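Home Products Guides Support Contact

Trirance Demonstration Guide
July – prepared by Rehema Nzioka

Section 4: Running the fridge task for visitors

This section covers the open-day demonstration only. For arm calibration, see Section 2.

4.1 Before visitors enter

1. Check that the controller shows software build 1748. Do not update on the day.
2. Place the desk beside the fridge so that the arms can reach both without the base turning.
3. Clear the floor between the base and the fridge.
4. Home both arms, then load routine 179.
5. Test the stop button. Halima Kashindye signs the test sheet.

CAUTION: Keep visitors behind the floor line whenever the arms are powered. The drawer opens towards the robot and narrows the space on that side.

4.2 Running the task

1. Announce the start and wait for the operator's signal.
2. Start the routine. Opening the drawer is a separate stage and may be run alone.
3. Pause with the drawer open if the group wishes to ask questions. The gripper holds its load during a pause.

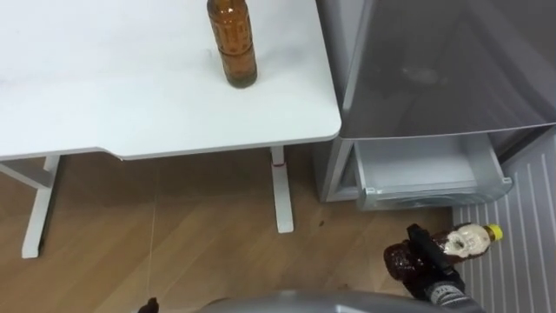
4. Resume at reduced speed. Full speed is not used with visitors present.
5. If a bottle slips, press stop and let the operator pick it up – visitors must not reach in.

NOTE: Plastic bottles only. Squeezable bottles need the low grip setting, and caps must be shut before loading.

4.3 After each group

1. Return both arms to home and close the drawer by hand.
2. Wipe the finger pads.
3. Record any stops in the log. Tharun Reddy collects it at 4 pm.

We use cookies to improve this site. Accept Manage settings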